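# Der Roboter, der nichts mitnimmt

Seit August gibt es von Clereck einen Arm mit Zubehör zur Miete, und seit August bekomme ich Post dazu. Das Paket heißt Sundar, kostet 658 Euro im Monat und verspricht dem Mittelstand »den sanften Einstieg in die Automatisierung«. Sanft ist vor allem die Kündigungsfrist: neun Monate.

Ich habe in meinem Leben genug Geräte eingeführt, um bei dem Wort Einstieg an Kellertreppen zu denken. Trotzdem bin ich zur Vorführung gefahren, an einem Sonntag, weil der Händler Ukell meinte, sonntags habe man mehr Ruhe. Hatte man. Der Kaffeeautomat war ausgeschaltet.

Das Angebot in Kurzform: ein Arm, ein Stab, eine Software namens Lu, der man in ganzen Sätzen sagt, wohin der Stab soll. »Schieb den roten Stern zum blauen Würfel.« Geschoben wird, gegriffen wird nicht. Wer zum ersten Mal davon hört, fragt nach dem Greifer, und der Greifer steht auf Seite sechs der Preisliste unter »Perspektiven«.

Nun könnte man das lächerlich finden, und auf der Rückfahrt fand ich es eine Weile lang auch lächerlich. Dann fiel mir ein, wie viele Leute ich kenne, die seit Jahren erfolgreich nur schieben. Termine, Akten, Zuständigkeiten. Ein Gerät, das sich auf diese Tätigkeit beschränkt und dabei nichts fallen lassen kann, hat in einem deutschen Betrieb gute Aussichten.

Was mich stört, ist die Sprache. Im Prospekt »versteht« Lu den Bediener, sie »denkt mit«, an einer Stelle »freut sie sich auf neue Aufgaben«. Yuxi Zhong, die bei Ukell die Schulungen gibt, drückt sich vorsichtiger aus. Sie spricht von 200 Formulierungen, mit denen man gut durch den Tag komme, und rät davon ab, ironisch zu werden. Das hat mir eingeleuchtet und mich als Kunden zugleich ausgeschlossen.

Den Preis halte ich für frech. Er enthält weder die Anlieferung noch den Tisch, und ein Tisch ist bei einem Gerät, das Dinge über einen Tisch schiebt, keine ausgefallene Sonderausstattung. Dafür gibt es einen Satz farbiger Klötze dazu, gegen die ich nichts sagen will. Herz, Stern, Zylinder: Man weiß sofort, wovon die Rede ist, was ich von der Preisliste nicht behaupten kann.
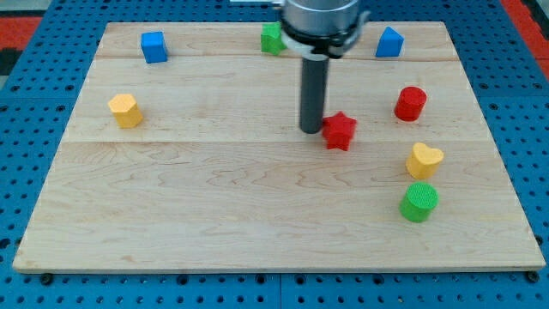

Für wen lohnt sich die Miete also?

Für Berufsschulen und Hochschulen, die zeigen wollen, wie aus einem Satz eine Bewegung wird, und die den Tisch schon haben. Eine Werkstatt mit echten Teilen und echten Lieferterminen sollte warten, bis Clereck den Greifer aus den Perspektiven in den Lieferumfang befördert.

Mir hat Ukell inzwischen ein zweites Angebot geschickt, diesmal mit sechs Monaten Bindung. Der Tisch fehlt weiterhin.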